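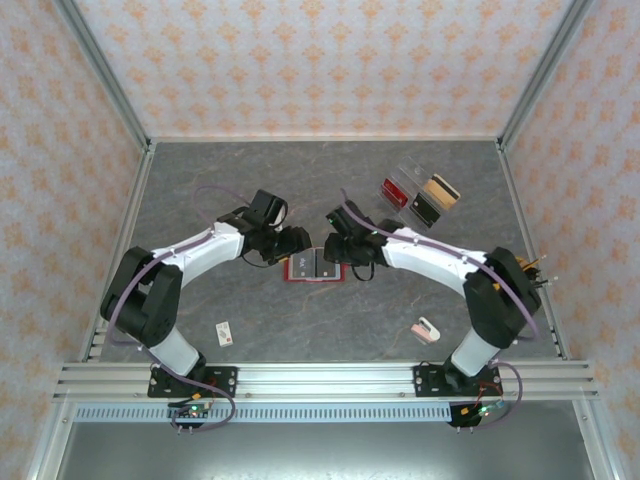
Gripper Trial Operator (Part-Time, Fixed Term)
Banora Test Hall, Plarnilden

Do you like moving small flat things from one place to another? Would you like to watch a machine do it worse than you, take notes, and be paid? Read on.

Plarnilden compares robot grippers for people who have to buy them and would like to know what they are getting. Our next round puts two sets of fingers, the Awasthi and the Stanar, through the same work on the same two-arm table. The work is cards. Picking up a card that is lying flat is something a toddler manages by licking a finger, and it has humbled every gripper we have tested so far.

We need operators to run the trials from December until the round is finished.

What you would be doing

You will drive the arms by hand controller through a fixed set of tasks: card out of the tray, card into a slot of the clear holder, card passed from one gripper to the other in midair without being flung at the wallpaper. Between runs you put everything back where it was. This is most of the job. We mention it early because previous applicants have pictured themselves as pilots, and the position is closer to setting a table over and over for a guest who keeps knocking things off it.

Each operator completes 100 runs per gripper set. The full round is 700 runs, including the repeats we already know we will need. For each run you log the start time, the result, and what went wrong in your own words. "Dropped it" is acceptable. "Bad vibes from left arm" was submitted last year and is not, although the left wrist did later need a new bearing.

You will also:
- swap finger sets between blocks, with a hex key and a torque driver, following the sheet
- run the camera check at the start of each shift and again after anyone leans on the enclosure
- look over the cabling before powering up, and keep the loops clear of the elbows
- try both controllers and tell us which one you would keep, before you find out which one we paid more for

What we are looking for

Steady hands and a high boredom threshold. You should be able to tell left from right when the arms are facing each other and it is late in the afternoon. You need to be comfortable standing or perched on a stool for two hours at a time, with normal or corrected close-up vision.

Robotics experience is welcome but not needed. Some of our best operators came from dental assisting, sewing and bar work. If you do have robotics experience, please be ready to follow the protocol as written, even on the days when you can see a better way. Write the better way down and hand it in. We do read them.

You should not apply if you have worked for either gripper supplier, or if you have strong feelings about one of them. Strong feelings acquired during the trial are expected.

Hours and pay

Shifts are six hours with a paid lunch break, four days a week, Monday left free for maintenance. Pay is $36 an hour, training included. There are 6 places. Contracts run to the end of the round, and if it overruns, as the last one did, you will be offered the extra shifts first.

Training takes two days. On the first you learn the stop button, the logging sheet and the arms, in that order. On the second you do practice runs that don't count, which you will remember fondly.

The test hall is kept cool for the sake of the equipment. Bring a sweater. There is coffee, and a kitchen shared with the packaging lab next door, whose fridge labels should be taken seriously.

How to apply

Send us one page on yourself and a short account of the most repetitive thing you have ever done willingly. Please don't send a video. Shortlisted applicants are invited for a one-hour tryout at the table, paid at the full rate. We don't expect you to be good at it. We will be looking at what you write in the log after the third miss in a row.

Applications close at 5 p.m. on Friday. Mark yours "Banora gripper round" and tell us which days you can't work. Everyone who applies gets a reply, including the people who send a video.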